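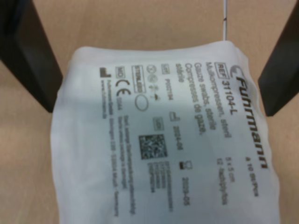 How to read a pack of gauze swabs (and then use one)

Posted 16/10/2024 in First Aid Basics

Quick one, because the same questions keep landing in my inbox. You open the first aid kit, there's a little white pouch with three languages on it and a bunch of tiny symbols, you've got a scraped knee waiting. What does it all mean, is it still good, how do you get the thing out without touching it all over.

I'm going with a Fuhrmann pack, REF 31104-L. Other makes put the same stuff in a different order. Once you can read one you can read most of them.

Not medical advice. Small cuts and scrapes at home only. The list of what isn't small is at the bottom, please do read it.

What you need

Gauze swabs, sterile, 5 x 5 cm
Clean running water
Soap (for you, not for the cut)
Paper tape or a roll of bandage
Disposable gloves if you have them
Small scissors for the tape
A clean flat surface. Kitchen table is fine, wipe it first

Step 1. Find the name

Usually the biggest text after the brand. On this one it's "Mullkompressen, steril", then "Gauze swabs, sterile", then the French. All the same product. The word you're looking for is sterile. Plenty of gauze is sold non-sterile and that's fine for cleaning around things or for padding, but don't put it on open skin. The two get mixed up in drawers all the time. I had both kinds in one bag for ages, the bag from the Padstead house, and only noticed when I tipped the whole thing out in June.

Step 2. Size and layers

5 x 5 cm. That's 2 inches and a hair. Good for fingers, knuckles, a small knee scrape. The gauze should reach past the wound on every side, so if the cut gets anywhere near the edge go up a size.

"12-fach/ply/fois" is the layers. 12 ply, so the gauze is folded over to make twelve. More layers soak up more. 8 ply is thinner, fine for a dry little graze. For anything that's still oozing I'd take 12.

"à 10 St./Pcs" is how many. Ten pieces. St. is short for the German for pieces, it isn't "sterile", people ask.

Bit of a catch with ten in one pouch: once it's open, the whole lot has been opened. You can't fold the top over and call the rest sterile next week. Leftovers go in the cleaning pile at my house. If you only ever need one at a time, buy the kind packed singly or in pairs. Costs more, wastes less.

Step 3. The symbols

Go slow the first time, after that it takes seconds.

STERILE in a box. There's normally a second bit beside it saying how it was done. R is radiation, EO is ethylene oxide gas, steam gets its own picture. For home use doesn't matter which.

The 2 with a line through it. Single use. Don't wash it, don't boil it, don't save it.

Damaged package symbol. Do not use if the pack is damaged. This is the one to take seriously, see step 4.

Umbrella or drops. Keep dry.

Sun. Keep out of sunlight. So not the back window of the car.

MD. Medical device. Just tells you what class of thing you bought.

LOT. Batch number. You need it if there's ever a recall, otherwise ignore.

REF. The catalog number. Handy for reordering, write it on the lid of your kit.

Little black factory. The manufacturer, name and address usually go next to it.

Hourglass. Use by date. Find it before anything else, and if it's not on the front turn the pack over or check the outer box. Mine are all written on a strip of tape inside the lid now, much easier.

Step 4. Check the pouch

Wrinkles are okay. Soft packs get squashed in a kit, they just do. What you're looking for is:

any hole, even a pinprick
a seal that's lifting at a corner
water stains or a wavy dried-out look
anything sticky on it (burst ointment tube, usualy)

Run a finger along each sealed edge. Hold it up to a lamp if you aren't sure. If you still aren't sure, don't use it on a wound. Keep it for wiping.

Same for out of date. Move it to the cleaning pile and buy another.

Step 5. Get set up before you open anything

Wash hands, proper wash, soap, between the fingers, dry on something clean. Cut your tape first. Two strips a bit longer than the gauze, stuck by one end to the edge of the table. If you open the gauze first you'll be holding it in one hand and fighting the tape roll with the other and it'll end up on the floor. Ask me how I know.

Rinse the wound under running water, not hot. Let the water do the work. Grit that won't rinse out, stop there and get it seen. Pat the skin around the cut dry, leave the middle alone.

Gloves on now if you're using them.

Step 6. Open

Look for the peel end. Most pouches have two loose flaps at one edge. One flap in each hand, pull apart slow and even, over the table. Don't tear across the middle with your teeth. Don't stab it with scissors, you'll cut the gauze and get threads in the wound.

Peel far enough that you can see the swabs, then lay the pack down on its own wrapper. The inside of the wrapper is your clean spot. Not the tabletop.

Step 7. Put it on

Pick up one swab by a corner. Just the corner. The middle of the side going on the skin shouldn't touch anything on the way, not your thumb, not the sleeve.

Lay it straight down. Don't slide it. If it lands crooked and leaves part of the cut showing, take a new one, you've got ten.

Still bleeding a bit? Press flat with your palm and hold. Keep holding. No peeking every few seconds, that just pulls it open again. If blood comes through put another swab on top, leave the first where it is.

Tape across two sides. On a finger or knee don't tape all the way round in a tight ring. Joints move and fingers swell. With a bandage roll, snug but you should be able to get a fingertip under. Toes or fingers going pale or tingly = too tight, redo it.

Step 8. Changing it

Once a day, or sooner if it gets wet or dirty. Stuck? Dont rip. Wet it with clean water, wait, try again from the edge. Plain gauze does stick to scrapes, so if it's a big raw patch a non-stick pad underneath is a lot kinder.

Used gauze goes in a small bag, bag in the trash. Wash hands again.

Storing them

Dry, dark, flat if you can. Bathroom cabinet is the worst place and it's where everyone keeps it. Hall closet or a kitchen drawer away from the stove is better. Don't put a rubber band round a stack, it can crease the seals. Put the oldest at the front.

Sterile in one zip bag, non-sterile in another, write on the bags with a marker. That one change fixed most of my mess.

When not to do this yourself

Bleeding that won't stop with steady pressure
Deep, gaping, or you can see anything that isn't skin
Bites, animal or human
Something stuck in it (leave it there, pad around it)
Face, eyes, or over a joint that won't bend right
Dirty wound and no idea when the last tetanus shot was
Later on: spreading redness, pus, fever, more pain instead of less

Go get it looked at. Emergency number if it's heavy bleeding, don't stand there reading a blog.

Next up: triangle bandages, and what's worth throwing out of a store-bought kit.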